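Keeping a small kitchen in order when you haven't much cupboard space
Posted 3 April 2021

We moved into this flat in October with far too many plates and not nearly enough cupboards, and I have been shuffling things about ever since. My sister Marisol Ayala came to stay for a bit and couldn't find a single teaspoon, so I promised her I'd write down where everything lives now and how I got there. It has grown rather long, as these things do, so put the kettle on first.

Start with the cupboard you open most. Mine is the one beside the cooker, and for months it held a fondue set and a stack of cake tins I use twice a year. Take everything out and only put back what you've used in the last fortnight. The rest can go up high, or under the bed in a box with a label on the short end (the end you'll see when you pull it out - I got this wrong the first time and had to drag out every box to find the jelly moulds).

Plates are happiest standing on their edges if the shelf is deep enough. I have a plain rack for mine from Cikwood, a little shop near my mum's that does shelves and racks and smells wonderfully of sawdust. If you stack them flat, put the small ones in their own pile and not on top of the big ones, or you'll be lifting side plates off dinner plates every evening for the rest of your days.

For the good china, the things that only come out at Christmas, I used to wrap each piece in newspaper. Please don't! The ink came off on my grandmother's cream jug and it took ever such a lot of gentle rubbing with bicarbonate of soda to shift it. Kitchen paper between plates is fine for a cupboard. If they're going into a box, use bubble wrap with the bubbles facing in, a double layer around handles and spouts, and stuff the gaps with old tea towels so nothing can rattle.

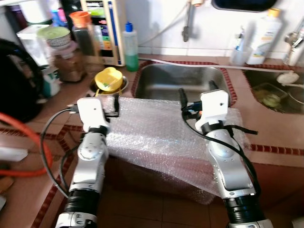

Save your wrap when parcels come, too. I fold mine into squares and keep it in a pillowcase on the back of the door, and I haven't bought a roll in years. Pick off any tape while it's still fresh. Old tape goes brittle and takes half the bubbles with it, and then you're left with a sad flat patch exactly where you wanted the padding.

Glasses next. Store them the right way up if they're thin at the rim, and upside down if they're sturdy tumblers and your shelves get dusty. My Lokora tumblers have been upside down all winter and come out lovely and clean, though I do give the shelf paper a wipe now and again. If two glasses get stuck together, fill the top one with cold water and stand the bottom one in warm (warm from the tap, never from the kettle), wait a minute or two, and ease them apart with a little twist.

Pan lids are a nuisance in every kitchen I've ever had. An old letter rack holds four of them nicely, and mine sits at the side of the pan drawer. A tension rod across the front of a shelf works as well, if you have one left over from a net curtain.

Spices I keep in a drawer, lying down, with the names facing up. I used to have them on the windowsill, where they looked very pretty, and the paprika went the colour of brick dust by the end of the summer. Dark and dry is what they like. Write the month on the bottom of each jar when you open it, and have a good sniff every so often. If you can't smell the cumin you won't taste it either.

A word about sticky shelves. Warm water, a drop of washing-up liquid and a splash of white vinegar will deal with most of it. For the really stubborn rings under the oil and the golden syrup, lay a hot wrung-out cloth on top, go and do something else for ten minutes, and wipe. Dry the shelf properly before anything goes back, and leave the doors open for the afternoon if you can bear to look at it.

Next time I'll do the cupboard under the sink, once I've found out what's dripping in there.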